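Ticket: Sortierkarton Packtisch, Tütchen im falschen Fach
Standort: Darngate, Raum mit dem Teppichboden
Gemeldet von: Gladys Kombo
Bearbeitung: Elibariki Mwaipopo
Priorität: mittel (von mir aus auch niedrig, E. M.)
Status: wartet auf Rückmeldung

Gladys Kombo, 08:40
Seit der Umstellung auf den neuen Pappkarton von Nyanda liegen bei uns ständig Tütchen falsch. Gestern waren es 7 in einer Schicht. Die kleinen Fächer rechts sind zu eng, die Leute legen dann alles ins große Fach links. Bitte wieder den alten Karton bestellen.

Elibariki Mwaipopo, 09:15
Der alte Karton hatte laut Bestellung dieselbe Aufteilung, nur in Weiß. Ich glaube also erst mal nicht, dass es an der Pappe liegt. Wer hat die 7 gezählt und wann? Und sind die Fächer inzwischen beschriftet? Das war im August schon Thema.

Gladys Kombo, 09:50
Gezählt hat Kerubo, bei Schichtende. Beschriftet ist nichts, die Etiketten aus Clarnden sind nie angekommen. Außerdem wird der Tisch dauernd verschoben. Laut Aufbauplan soll er 30 cm Abstand zum Klebeband haben. 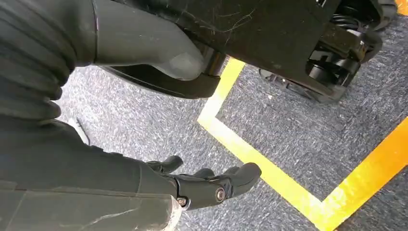
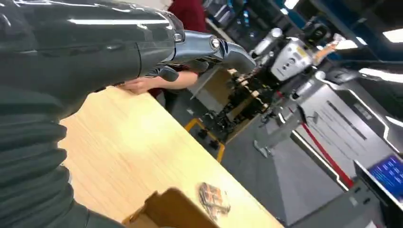
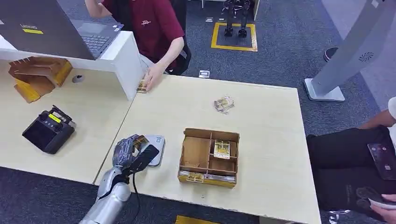 Anhänge 1–3: Klebeband auf dem Teppich (1), Tisch mit Tütchen und Pappkarton (2), Sortierkarton mit Fächern (3)

Elibariki Mwaipopo, 11:05
Danke. Zum Abstand sagt mir das leider nichts, auf Anhang 1 ist kein Tisch drauf. Bitte nachmessen.
Zu Anhang 3: Im Fach oben rechts liegt etwas Gelb-Weißes, vorn unten eine längere Packung mit gelbem Etikett. Ob das richtig einsortiert ist, kann ich ohne Belegungsplan nicht beurteilen, und ich bezweifle, dass es am Tisch jemand kann. Weiter hinten liegt noch ein Häufchen durchsichtiger Tütchen direkt auf der Platte. Wohin gehören die?

Kerubo Obura, 11:30
Die durchsichtigen haben kein eigenes Fach. Tatu sagt links, Gitau sagt zurück in die Lieferkiste.

Elibariki Mwaipopo, 11:42
Dann ist die Zahl 7 für mich wenig wert. Falsch wonach?
Bitte so vorgehen:
1. Belegung auf einen Zettel schreiben, mit Platz für die durchsichtigen.
2. Fächer von Hand beschriften, nicht auf Clarnden warten.
3. Eine Woche mit dem jetzigen Karton weiterarbeiten und bei Schichtende zählen.
Bei rund 3.000 Tütchen im Monat bestelle ich keine neuen Kartons auf Verdacht. Der Vertreter von Buken hat uns schon einmal „breitere Fächer“ verkauft, die dann exakt gleich breit waren.

Gladys Kombo, 13:20
Zettel hängt. Gemessen wird nach der Pause. Vom alten Karton bin ich trotzdem überzeugt.

Elibariki Mwaipopo, 13:25
Notiert. Ticket bleibt offen, bis die Zählung da ist.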